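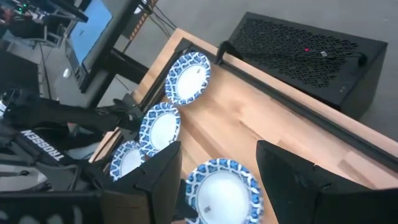
Page last changed: February, 4:10 p.m.

Chapter 2
Plates and Bowls: Laying Out, Stacking, and Checking

Tableware is the part of a food service job that most people learn by watching someone else. This chapter covers it from the start. You will read about paper plates and ceramic bowls, how each is laid out on a work table, how each is stacked, and what to look for when you turn a piece over. Cups and flatware come in Chapter 3.

The main case in this chapter is the supply room at Valente, a lunch hall that serves 84 people at a sitting. Benedita Prata runs the room. She buys paper plates in cartons of 400 from a supplier called Brokerero and keeps a smaller number of ceramic bowls for soup and fruit. The plates and the bowls are both blue and white, so they can go out on the same table.

2.1 The work table

A work table for tableware should be flat, steady, and at a height where you can reach the far edge without leaning on it. Butcher block is a common choice. It is made of strips of wood glued side by side, and the strips often differ in color, from pale blond to honey brown. Wood is easier on ceramic than steel is, and a bowl set down a little hard is less likely to chip.

Keep the middle of the table open. Put a bowl down there first, with space on all sides, before you decide where it goes next.
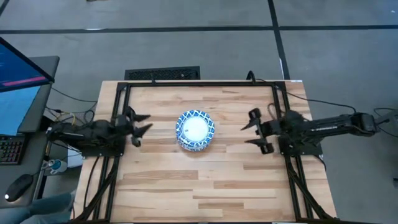
A bowl near the edge gets bumped by sleeves and elbows. Prata teaches new workers to set a bowl down, let go of it completely, and then pick it up again with a fresh grip if it has to be moved. This takes a moment longer and saves bowls.

2.2 Turning a bowl over

The underside of a bowl is where you find the foot, the base, and often a maker's mark. The foot is what the bowl stands on. A rough foot will scratch the bowl under it in a stack. To check one, tilt the bowl over the table and keep it low.

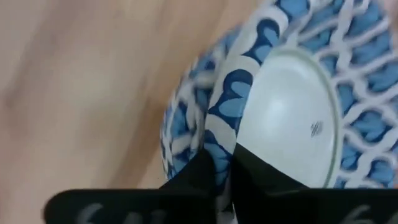 Run a thumb along the foot and then along the rim. Set aside any piece with a chip you can feel, even if you can't see it. Look at the pattern last. Patterned bowls hide hairline cracks well, and a crack is easier to find on a plain white base or inside the bowl than among petals or lattice work.

Primo Pace, who trained Prata, kept a notebook of rejected bowls sorted by fault. Part of it is reprinted at the end of the chapter. Rim chips fill most of the pages.

2.3 Laying out paper plates

Paper plates are light and tend to stick together. Fan the stack with your thumb before you begin, and deal the plates out one at a time with the printed side up.

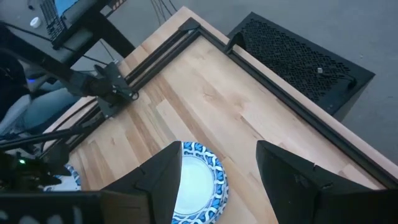

Leave a gap between plates wide enough for your fingers. Plates that overlap get picked up in pairs, and the second one usually ends up on the floor. If a plate has a label or sticker on it, take it off before food goes on.

Terms to know: foot, base, rim, maker's mark, butcher block.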